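Workshop notebook, sorting bench
Wednesday, afternoon session

Purpose of entry: to record the state of the mixed-item bin and the changes to the item list agreed with S. Damgaard this morning. This entry replaces the penciled note on the previous page, which should be disregarded.

The item list for the front bin is to remain small. Large sets were tried in December and made the written record hard to follow, as colleagues on the later shift could not tell which items had been changed and which had only been moved. New items are to be entered in the Kelent register before they go in. The register number goes on the sheet and not on the item itself. Labels applied directly have left glue on several of the smoother pieces.

Svend asked whether the clear and tinted plastics should be kept apart from the opaque ones. It was decided to leave them together for the present. N. Vídalín holds the opposite view and has asked that this be noted – it is noted.
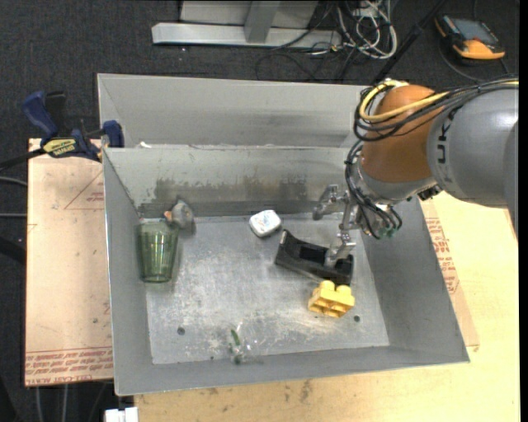 Front bin with black tray, yellow block, green tumbler and small white item near the rear wall.

The bin floor is scratched and marked with whitish smudges, more so toward the lower middle. I do not propose to repaint it. A wipe with a damp cloth at the end of the session is sufficient, and abrasive pads are not to be used. Should the marks interfere with the reading of pale items, the matter can be raised again with Radebe when the next sheet-metal order is placed.

Remarks on individual items:

Tray, black. Keep on the list. The recess is to be empty when the tray goes in.

Building block, yellow. Keep. Any resting position is acceptable, studs up or otherwise. Do not straighten it.

Tumbler, green. Keep, but inspect the rim weekly. A replacement of the same shape is in the Skunia cupboard, second shelf.

White item, printed top. The register entry reads only "white, small" and needs a proper description. Nanna to complete.

The session sheet allows 200 lines and the present one is nearly full. A new sheet should be started at the changeover, with the item list copied across in full. Sheets are filed under Divus, in the gray binder.

Outstanding: replacement cloths; the register entry noted above; a decision on tinted plastics, to be taken up again in 2 weeks.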